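3.2 Keeping the cell in shape

We spent more care on the upkeep of the cell than on any other part of the study, and it paid us back many times over. A learning setup is only as good as the mornings on which it behaves the way it did the evening before, and ours now does so with a regularity that still makes us happy. In this section we describe how the Phuthong cell is set up, how we look after it between sessions, and what we did when it drifted.

The cell is one arm with a parallel gripper, working over a flat white surface. The surface is made of two tables pushed together. We wanted one large sheet at first, but two tables can be carried through the door of the lab by two people, and when one gets scratched we can swap it out and keep working. The price is a seam, and the seam needs watching. If the tables creep apart or one foot settles, the height on the far side no longer agrees with the height on the near side, and a grasp that was tuned for one is wrong for the other. Our fix is plain: before each session a straightedge goes across the seam in 4 places, and if light shows under it anywhere, the leveling feet are turned until it doesn't. This takes a couple of minutes. We recommend it warmly to any group with a similar layout!

The gripper gets the most attention. Its fingers meet hard plastic, glass and soft produce in the same hour, and residue builds up on the inner faces faster than we had guessed. We wipe both fingers with a damp lint-free cloth after every 36 grasps and check the four finger screws with a small torque driver at the end of the day. Early on we did neither. Success on lid removal fell slowly over two weeks, and we blamed the policy, retrained it twice, and got nowhere. Vimala Reddy then took the fingers off, found one of them seated slightly crooked on its mount, and put it back square. The old policy recovered at once (we kept the retrained ones as a reminder).

Lid removal, as shown in Figure 3, has become our favorite health check for this reason. The gripper has to come down with one finger on each side of the knob, and there is little room for error on a rounded part. A small offset that would never show up on a large, forgiving object shows up here right away. We run 5 lid grasps at the start of each session, from the same start pose, and log the finger gap and the final height. If any of the five fails, the session doesn't begin until we know why. Most often the cause has been a dirty finger, then the table height, and once a loose connector at the base of the arm.

Cables deserve a paragraph of their own. We leave slack in every line and let it hang clear of the table edge, so that the arm can reach its full range without tugging at anything. Tape marks on the floor show where each line should lie. After a cleaning visit these marks have saved us a good deal of puzzling. The Merosora logging tool also records a supply voltage reading once per trial, and a dip in that trace was how we found the loose connector mentioned above.

Calibration is repeated every 100 trials or whenever a table has been moved, whichever comes first. We use the routine that ships with Fellska and have changed only the order of the poses, which now begin on the far table and end on the near one. Ending near the operator makes it easier to see the last touch point and to stop the routine if something looks off. The full log of adjustments, starting on 01/08/2025, is part of the supplementary files, including the entries we are less proud of.

Figure 3. The gripper above the lid knob of the saucepan, fingers open, with produce items elsewhere on the table.

Spare parts are kept in a drawer under the operator's desk: a second pair of fingers, screws, one connector of each type and a roll of floor tape. The second pair of fingers is measured against the first in March and again whenever either pair has been off the arm, and the offset is written on a label inside the drawer.

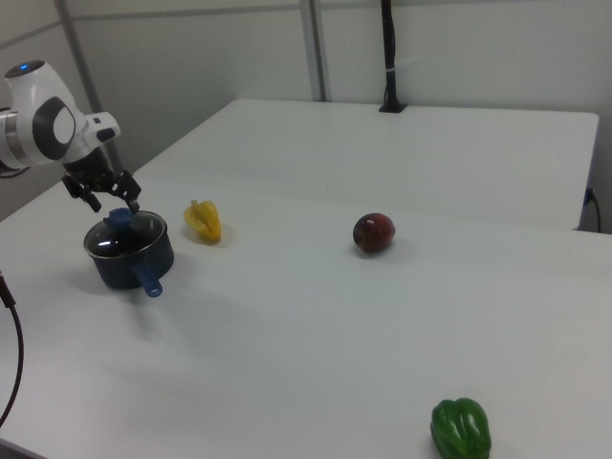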